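Plidivport firm says small belt conveyors will speed up packing. Workers want to see it first

A packing firm in Plidivport wants to put short tabletop conveyors on its workbenches this year, and says the change will let each bench handle more small orders without anyone leaving their seat. It has not yet shown that this is so.

Wollell, which packs spare parts, craft supplies and other small goods for online sellers, set out the plan in a two-page notice in February. The notice promises "a smoother bench" and "less reaching." It gives one figure for output, 900 items per shift, and doesn't say how that was worked out, what kind of items were moved or how long a shift was taken to be.

The company packs most of its orders by hand at long tables. Goods come out of storage in bins, someone checks them against a slip, and they go into a bag or a small carton. Under the new plan a belt would sit across the middle of each table and carry items from the checking side to the packing side. Wollell says it will start with six tables at its Hamwood site and decide on the rest later.

The belts are made by Mets, a small workshop run by Gintarė Mets, who has sold short conveyors to bakeries and print shops for several years. She was more careful than her customer when asked what they would do for a packing table.

"A belt moves a thing from one end to the other," she said. "If the person at the far end is already busy, then you have a pile at the far end. I told them that at the first meeting."
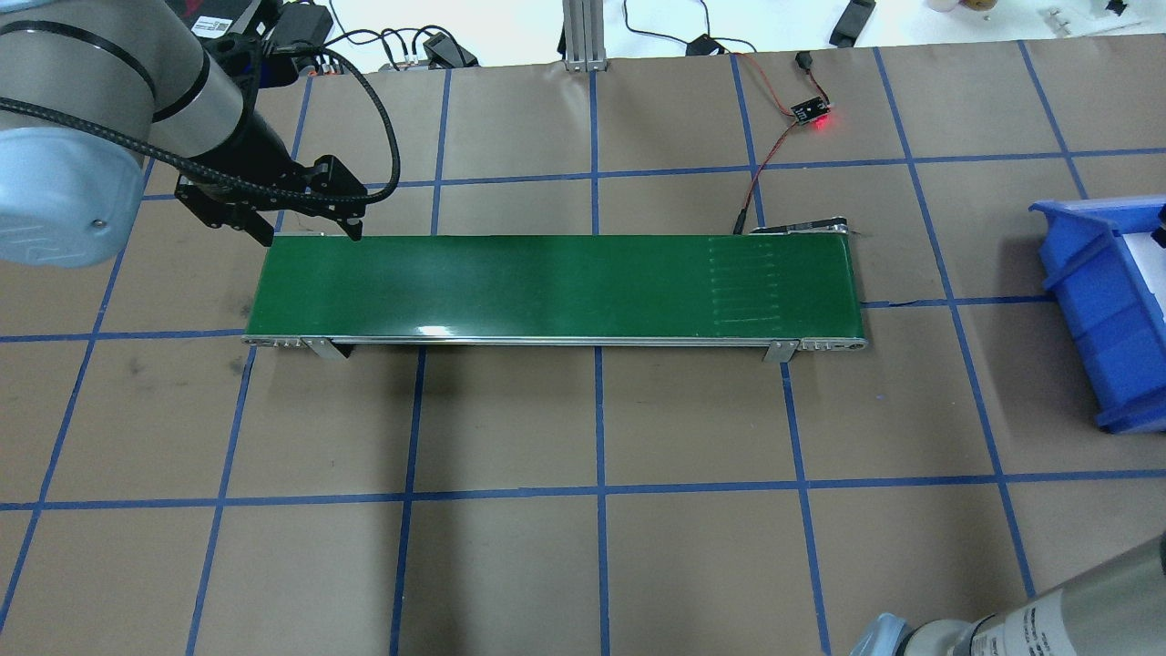 Mets said the table layout matters as much as the belt, and that she has asked Wollell to mark out its surfaces before anything gets bolted down. Tape is cheap, she said, and it can be pulled up when a layout turns out to be wrong. She would like the packers to spend a couple of weeks working over marked paper and moving things about before the firm commits to a final position.

Wollell's notice makes no mention of a trial like that. It talks about installation in a single weekend – tables cleared Friday night, belts running Monday – and then a short training session. A spokesperson said staff would be "fully consulted" but could not say when, or by whom.

Some of the people who work at those tables are not convinced. One packer, who asked not to be named, said the reaching was never the slow part of the job. The slow part, she said, is finding that the wrong washer has been put in the bin and walking back to storage to change it. A belt won't fix that, and it may send the wrong washer along faster.

Another said he was worried about noise. Small motors can be quiet when they are new and well mounted, but six of them in one low room is a different matter, and the notice gives no noise level. Nor does it say who will clean the belts or keep them running straight, jobs that tend to land on whoever sits closest.

Then there is the question of space. The Hamwood tables already hold scales, label printers and a lot of cable. Anything laid across the middle takes away room that is now used for sorting, and each motor needs power from somewhere. Wollell says there will be "no loss of usable area." It is hard to see how, unless the belts are raised well clear of the table and something useful can be slid underneath, and the notice has no drawings.

The cost hasn't been made public. Mets would not give a price for the order but said it was a modest one by her standards, and that each belt comes with a spare drive roller and 30 days in which it can be returned. Wollell did not answer when asked whether it had plans to use that return period, or what result would lead it to do so.

The firm has been here before. Five years ago it bought a set of rolling bins that were also supposed to cut down on walking. Almost all of them are now used to store flattened boxes near the loading door, according to both packers.

Wollell says it will report on the Hamwood tables once they have been running for a while. It has not said what it will measure.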